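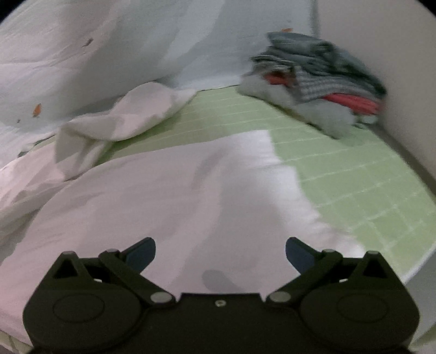
Folding is the last manual step in most linen services, and the one that has resisted machinery longest. At Drostside, a residential linen and garment service with 146 staff on its books, washing, drying and flat ironing were mechanised long ago. Sheets go through a roller ironer and come out square. Everything else goes to people. The difficulty starts before the first fold, with the state of the cloth when it is put down. A thin, pale piece spread over a bed surface may lie nearly flat on one side and be puckered along its border, with another section bunched and turned over behind it, and two finger pads, set wide apart, have to close on one layer of it and leave the layer beneath alone. A person does this by feel. A two-fingered gripper has to be shown how, many times, on many kinds of fabric.

The showing is now a job. Since February, eight members of the folding section have spent part of each shift working with hand-held grippers supplied by Chauke, an engineering firm that builds handling equipment for laundries. The worker holds the tool, opens and closes the fingers, and folds the article with it. Position, finger opening and camera images are recorded. The recordings are used to train the control software for Dravow, a two-armed folding cell due to be installed at the end of the finishing hall.

The arrangement differs from earlier rounds of automation at the site in one respect. When the roller ironer was fitted, the people who had ironed by hand were moved elsewhere and had no part in setting it up. The folding cell depends on the folders. Its programme contains no written rule for turning a collar or finding the corner of a fitted sheet. It contains whatever the recordings contain, including the habits of the people who made them.

Habits proved to be the first problem. The section had never had a single folding method. There was a printed sheet on the wall, and there were the ways in which people worked. Some folders begin with the far edge and bring it towards them. Others turn the article first and fold away. With bare hands both methods give the same result at the same speed. Recorded together in equal parts, they gave the software two conflicting starting moves, and in early trials the arms would hesitate over a towel, shift towards one edge, and then go back to the other. The section was asked to agree on one method per article. It took three meetings, and the towel took up most of the second.

The second problem was the tool. Folding with a gripper is slower than folding by hand, and it removes most of the information a folder relies on. Thickness, damp and a slipping seam are all felt through the fingertips. Through the gripper there is some resistance at the handle and little else. Workers learned to watch the edge of the cloth for movement and to approach at a shallow angle, so that the lower pad slides under the hem before the upper one comes down. Several said that the first fortnight was tiring in the forearm. Chauke has since lightened the handle and moved the trigger, and sessions are limited to 40 minutes with a change of task between them.

Bed surfaces are part of the programme for a practical reason. Drostside offers a home service to its sheltered housing clients, in which clean items are folded and put away in the flat. There is no steel table in a flat. There is usually a bed, with a patterned cover, a curtain close behind it and a heap of other clothes at one end. A soft surface gives when the gripper presses on it, so a grip that works on a table can pick up the cover along with the garment. Pale fabric on a light cover is also harder for the camera to separate. The home service is not due to be automated, but software trained only on steel tables performed badly whenever the table was changed, and the bed recordings were added to give it more variety.

The target for the first stage was 2,000 accepted recordings. At the time of writing the section had completed 1,700. A recording is accepted if the article is folded to the agreed size and the tool has not dropped out of tracking. Failed grips are kept if the worker recovers from them without help, and these are regarded as some of the more useful material. A cell that has seen only clean grips has no response when a corner slips.

Pay was settled late. Recording was at first treated as normal duty, on the grounds that articles were being folded and that folding was the job. The staff side argued that the recordings have a use beyond the shift in which they are made, and that the people making them were slower at their ordinary quota as a result. The agreement signed in February provides an hourly supplement, takes recording time out of the quota, and states that recordings may not be used to measure individual performance. It says nothing on what happens if Chauke sells the trained software to another laundry. Both sides describe that point as open.

The agreement also covers posts. No folding post is to be cut during the first year of the cell's operation. The section expects Dravow to take towels, pillowcases and plain tunics, leaving garments with fastenings, knitwear and anything damaged. This is the part of the work that needs the most attention, and at present it is spread through the day among easier items. Folders point out that the towels are where they rest. A shift made up wholly of difficult articles is a different shift, and the present quota does not fit it. A revised figure is to be tried once the cell is running.

Mending may take up part of the gap. Folders already find most of the loose buttons and open seams, and a cell will not notice them unless it is trained to. Pekier, the smaller laundry that shares Drostside's delivery routes, has moved two of its folders to a combined inspection and repair bench, and Drostside has been looking at the same layout. The bench needs daylight, and the only windows in the hall are at the end reserved for the cell.

The floor there has been marked out in yellow tape. The power supply is in, the guarding has been ordered, and the trolleys are still parked across the marked area at the end of each shift, as they have been for years.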